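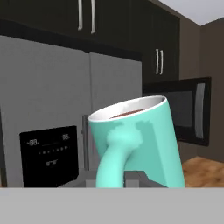

Linance School of Photography, Workshop Systems Desk

Ticket 1414
Subject: Portfolio upload stops at 65 percent, Greklow street photography week
Opened by: Bohdana Sydorenko, course assistant
Status: Waiting for confirmation
Opened: Mon 31 May

First message

Hello. I am preparing the review day for the Greklow group and I have a problem with the upload page. The participants must send their edit of 30 pictures before the evening review. For most of them it works well. For three participants the bar goes to 65 percent and then it stays there. There is no error message. If they close the page and open it again, the gallery is empty and they have to start from the beginning.

I asked them to try a different browser. One of them did it and had the same result. I also tried with the files of one participant from my own computer in the office, on the cable and not on the wireless, and it stopped in the same place. So I think the hotel internet is not guilty, although it is slow.

Please tell me what you need from me.

Reply from the desk

Thank you, Bohdana. Please send us the export settings used by one of the three, and also of one participant for whom the upload was correct. We would like the color profile, the file type, the long side in pixels and the file names exactly as they are written.

Update, Bohdana

Participant A (does not work): JPEG, Adobe RGB, long side 3000. File names are like "Greklow market / morning 01". She exported from Wesis with the preset of last year.

Participant B (works): JPEG, sRGB, long side 3000. File names are like "greklow_01".

I forgot to say that the captions of participant A are long. She writes a full paragraph for every picture, with the name of the street and what the person told her.

Update, desk

We tested with the files of participant A.

Test 1. Changed the color profile to sRGB, nothing else. Stops at 65.
Test 2. Changed the file names, nothing else. Stops at 65.
Test 3. Removed all the captions. Upload finished.
Test 4. Put the captions back, but cut each one to 600 characters. Upload finished.

The caption field in the gallery accepts 600 characters. When a caption is longer, the page should show a warning, and it does not. It waits for an answer from the server and the answer does not come. This limit was introduced in April with the new gallery version and we did not write it in the participant guide. We are sorry for this.

What to do now:

Open the pictures in Wesis and choose the caption panel. Shorten any caption over the limit. Export again to a new folder and upload from this folder. The old gallery draft must be deleted first, or the pictures will be mixed.

The long texts can be sent as a separate document to the Su folder, where the tutors can read them during the review.

Update, Bohdana

I did it with participant A and the upload is complete, all 30 pictures, in the correct order. The second participant also finished. The third one is still photographing near the station and will try after dinner.

Two more questions. Does the limit count the spaces? And can the tutors still see the color difference if somebody leaves Adobe RGB?

Reply from the desk

Yes, spaces are counted, and line breaks too. The gallery converts everything to sRGB, so strong greens and reds can look a little weaker than on the participant's screen. For the print selection please ask for the original files.

We keep the ticket open until the third upload is confirmed. The missing warning is reported to the developers.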